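Brannigan College Names Director for Emergency and Continuity Studies

December 22, 2024 - Brannigan College has appointed Leilani Escobedo director of its Emergency and Continuity Studies program. She has taught in the program for 11 years and is responsible for its curriculum, adjunct hiring and certificate tracks. 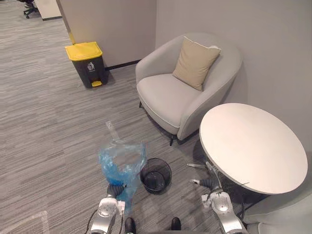
The program enrolls 792 students in degree and certificate courses. Escobedo will revise the facility safety sequence, in which students survey ordinary workplaces and record conditions that affect evacuation. Survey items include floor coverings, such as striped office carpet, and small objects standing on them, a mesh wastebasket for example. The revised sequence carries 99 contact hours.

A second course, Port Incident Management, will be taught with the Suvivport training office - its first section is capped at 100 students and opens in September. Applicants must hold the Karora basic certificate or equivalent.

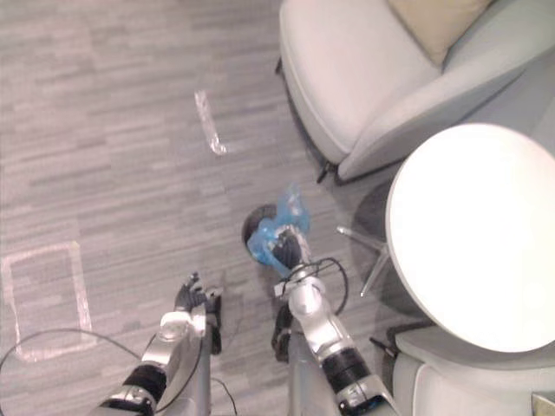

Handheld vacuum held over a gray wood-patterned floor.

Escobedo previously worked in continuity planning at Stuvov. Program requirements are available from the registrar.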